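Laundry and Household Assistant (part-time)
Posted 05/06/2018

Trultex Residential Services invites applications for the position of Laundry and Household Assistant at its Pillai Street residence. The post is for 3 days a week and reports to the Residence Manager, Narayanan Subramaniam.

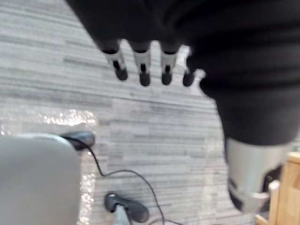

The assistant will collect, sort, wash and fold residents' clothing and keep the floors and shared furniture in good order. New furnishings are delivered from time to time, and the assistant will help to unpack them.
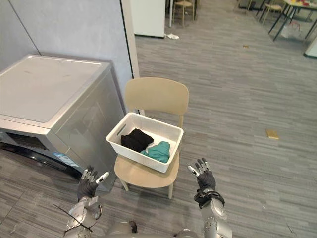
Previous paid experience is welcome but not required. Applicants must be able to stand for long periods and follow written care labels.

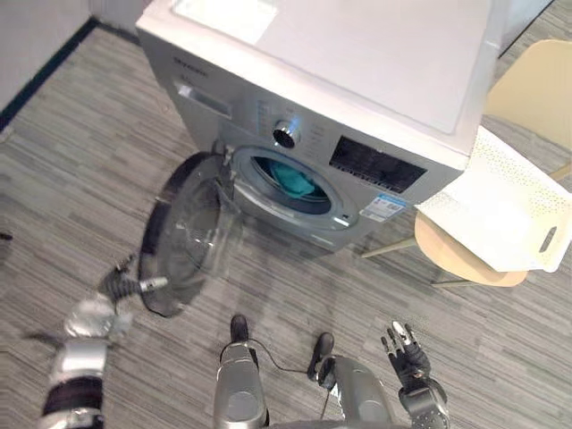
Training is given during the first week. It covers loading, program selection and care of the equipment. The machine is a front loader with a round knob for the programs and a pull-out detergent drawer -- applicants who have used a similar model should say so. 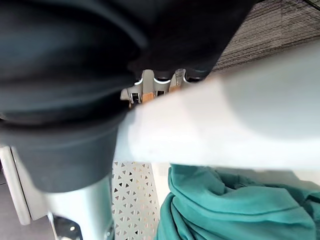 Applications should be addressed to Lakmal Liyanage, Personnel Office, and include two references. Late applications will not be considered.

Related items
Kitchen Assistant, Dendovora House
Night Porter (temporary, November)
Linen Supply Notice: Flitent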